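January, 7 a.m.

Day 2 with the temporary crown on the lower left molar. Mounir Amrani took the impression with the Trilimo tray yesterday and cemented the temporary with Baltik. Bite checked with blue paper, 2 adjustments on the outer cusp. Slight high spot remains when I slide to the right. 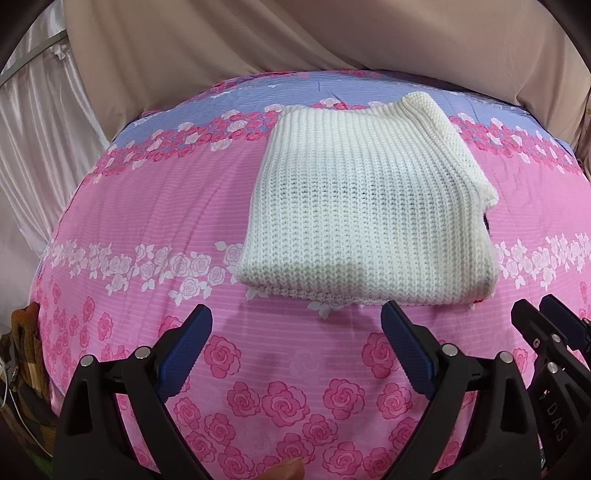
Cold sensitivity lasts a few seconds, then clears. No pain on release after biting, so he does not suspect a crack in the root. Chewing on the right only. Floss gets pulled out sideways at that tooth, not lifted up.

The permanent crown is zirconia, milled at the Wanyama lab. Shade matched under daylight, one step darker than I would have picked. My share is $100 after insurance.

Gum at the margin still sore. Salt rinse after meals. Call the office if the temporary moves.

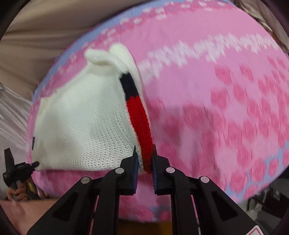 White knit on the pink floral cover, morning.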